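Walking Meditation

Walking meditation is the practice of paying close attention while you walk, usually slowly and usually back and forth over the same short stretch of ground. I've kept this entry in my own voice because I learned it by doing it, badly at first, and I can't pretend to be neutral about something I love this much!

Background

Several Buddhist traditions teach it. In Zen it's called kinhin and comes between periods of sitting; in Theravada monasteries you'll often find a straight path set aside for it. Plenty of people with no religion do it too (my first teacher, Gwawr Kneath, came to it through hill walking and never owned a cushion).

How it's done

Pick a path you can cover in 33 steps or fewer. Stand still for a bit, feel your feet, then start. Lift, move, place – that's the whole instruction, and I still lose it by the second turn. Hands can be clasped in front or behind. Keep your eyes lowered but open, please, especially indoors. When you reach the end, stop, breathe, turn, and go back.
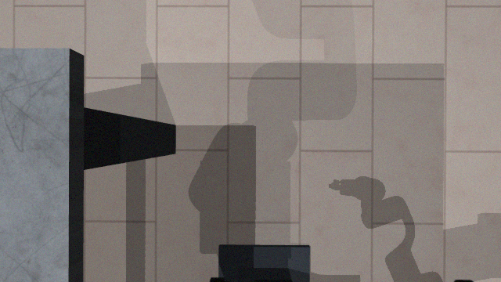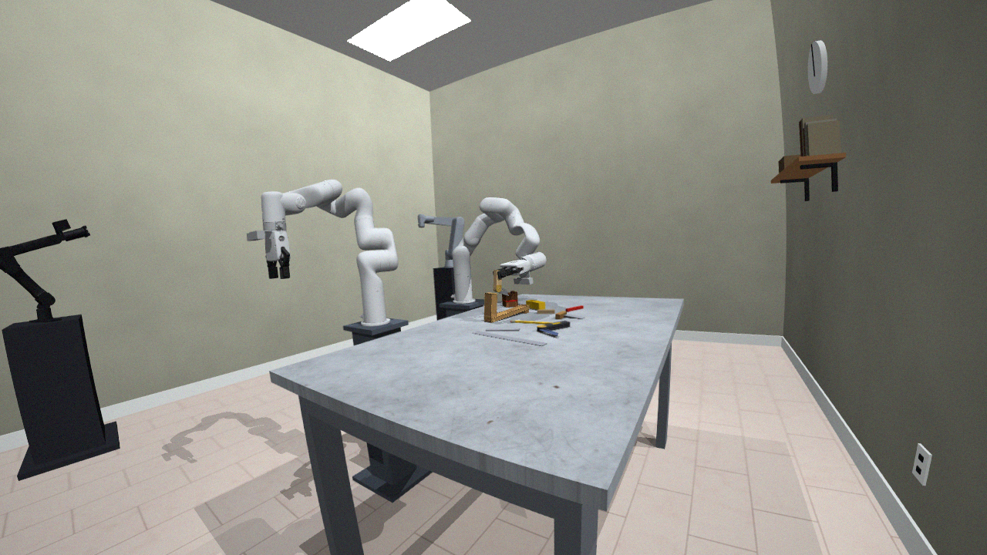

Pace and length

Zen groups differ a lot: Soto walkers creep along, often half a step to a breath, while Rinzai walkers can move at quite a clip. At the Forell retreats, where I go most years, we walk for 40 minutes after breakfast, and Hefin Hughes rings a small bell at the end. I found that endless the first time, and now it's the part I look forward to all winter.

Common difficulties

Wobbling is the big one, and it gets worse the slower you go. Aled Parry taught me to widen my stance a little and speed up until it stops. Boredom comes next, then feeling silly if the neighbors can see you (mine wave). Anyone with sore knees or poor balance can walk beside a wall, or do the same practice at an ordinary pace on the way to the store.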